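Avia Messenger : les autocollants ne s'affichent plus depuis la mise à jour

Forum d'entraide > Applications mobiles > Messagerie

Question

Bonjour,

J'utilise Avia Messenger sur un téléphone Wavton et sur une tablette de la même marque. Depuis la dernière mise à jour de l'application sur le téléphone, les autocollants que je reçois dans les conversations apparaissent sous forme de carré gris. Les photos, elles, s'affichent normalement. Les messages vocaux passent aussi.

Sur la tablette, restée à l'ancienne version, les mêmes autocollants sont visibles dans les mêmes conversations. Le problème vient donc du téléphone et pas de mon compte, enfin je suppose.

Ce que j'ai déjà fait :
- redémarrage du téléphone
- déconnexion puis reconnexion au compte
- passage du wifi aux données mobiles

Aucun changement. Je n'ai pas désinstallé l'application parce que j'ai peur de perdre l'historique. J'ai des conversations qui remontent à plusieurs années et je ne sais pas si la sauvegarde est active. Dans les réglages, à la ligne Stockage, je lis 924 Mo pour Avia, dont la plus grande partie en « Médias et cache ».

Autre chose, je ne sais pas si c'est lié : quand j'envoie une photo, elle part maintenant en qualité réduite alors que j'avais choisi la qualité d'origine.

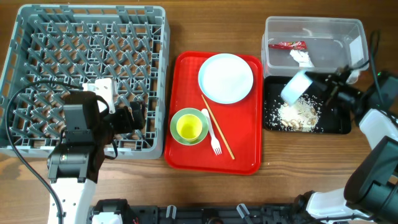 Égouttoir gris et plateau rouge

L'option « Qualité d'origine » n'est plus à sa place dans le menu Conversations. Est-ce qu'elle a été supprimée ?

Version du système : 7. Version de l'application : je ne la trouve pas, le menu À propos ne s'ouvre pas chez moi.

Merci d'avance.

3 réponses

Réponse 1 - par Pimen
Marquée comme solution par l'auteur de la question

Bonjour,

Ce sont deux problèmes distincts.

Pour les autocollants, la mise à jour a changé le format dans lequel ils sont enregistrés sur l'appareil. L'application devrait convertir les anciens fichiers au premier lancement. Si la conversion est interrompue (écran verrouillé, batterie faible, application fermée trop tôt), les autocollants restent en gris. Il faut alors vider le cache des autocollants pour qu'ils soient téléchargés de nouveau.

Dans Avia :
Réglages > Stockage et données > Gérer le stockage > Autocollants > Vider

Attention à ne pas choisir « Tout effacer », qui se trouve juste en dessous et qui supprime aussi les médias reçus. Après avoir vidé, fermez complètement l'application, rouvrez-la et laissez l'écran allumé sur la liste des conversations. Chez moi il a fallu roughly six minutes en wifi, mais j'avais peu de paquets installés.

Vos autocollants favoris sont liés au compte, ils reviendront. Les paquets créés par vous-même à partir de photos ne sont enregistrés que sur l'appareil. Si vous en avez, exportez-les d'abord : appui long sur le paquet, puis Exporter.

Pour la qualité des photos, l'option existe toujours. Elle a été déplacée dans Stockage et données > Envoi de médias. La mise à jour la remet sur « Standard » chez tout le monde, il faut la régler à nouveau à la main. Il y a maintenant un réglage pour le wifi et un autre pour les données mobiles - pensez à modifier les deux. Les photos déjà envoyées ne changeront pas, il faudra les renvoyer.

Et avant toute manipulation, vérifiez la sauvegarde : Réglages > Compte > Sauvegarde. S'il n'y a pas de date sous « Dernière sauvegarde », c'est qu'elle n'a jamais été faite. Lancez-la en wifi avec le téléphone branché.

Réponse 2 - par utilisateur_28

Moi j'ai tout désinstallé et réinstallé et ça remarche. J'ai perdu les conversations d'avant janvier mais je m'en fichais un peu. Sinon il y a d'autres messageries.

Réponse 3 - par Ahmadpour

La réponse de Pimen est bonne, j'ajoute deux points.

Si la ligne « Autocollants » n'apparaît pas dans Gérer le stockage, c'est que l'application n'est pas à jour jusqu'au bout. Il y a eu un correctif peu après la grosse mise à jour, et il n'est pas proposé automatiquement sur tous les appareils. Ouvrez la boutique d'applications, cherchez Avia et regardez si le bouton indique « Mettre à jour » ou « Ouvrir ». Le menu À propos qui ne s'ouvre pas me fait penser que vous êtes dans ce cas. J'avais la même chose sur un Wavton et c'est revenu avec le correctif.

Ne suivez pas la réponse 2 tant que vous n'avez pas de sauvegarde. Une désinstallation efface l'historique local. La tablette garde une copie des messages, mais elle ne peut pas les renvoyer vers le téléphone, la synchronisation ne marche que dans l'autre sens.

Pour la tablette, je vous conseille d'attendre un peu avant la mise à jour, au moins jusqu'à ce que tout soit rentré dans l'ordre sur le téléphone. L'ancienne version continue de recevoir les messages. Les réactions animées ne s'y affichent pas, pour le reste je n'ai pas vu de différence.

Commentaires

Auteur de la question : Merci à tous les deux. La ligne Autocollants n'apparaissait pas, en effet. J'ai installé le correctif depuis la boutique, puis vidé le cache comme indiqué. Les autocollants sont revenus, sauf un paquet que j'avais installé il y a longtemps et qui n'existe peut-être plus. La sauvegarde n'avait jamais été faite, elle est en cours. Pour les photos, j'ai trouvé le réglage et je l'ai changé pour le wifi et pour les données mobiles.

Pimen : Pour le paquet manquant, cherchez son nom dans la galerie. S'il n'y est plus, il a été retiré par son créateur et on ne peut pas le récupérer.

Auteur de la question : Il n'y est plus. Tant pis. Je passe le sujet en résolu.

Ahmadpour : Pensez aussi à activer la sauvegarde automatique, elle est désactivée par défaut. C'est sur la même page, tout en bas.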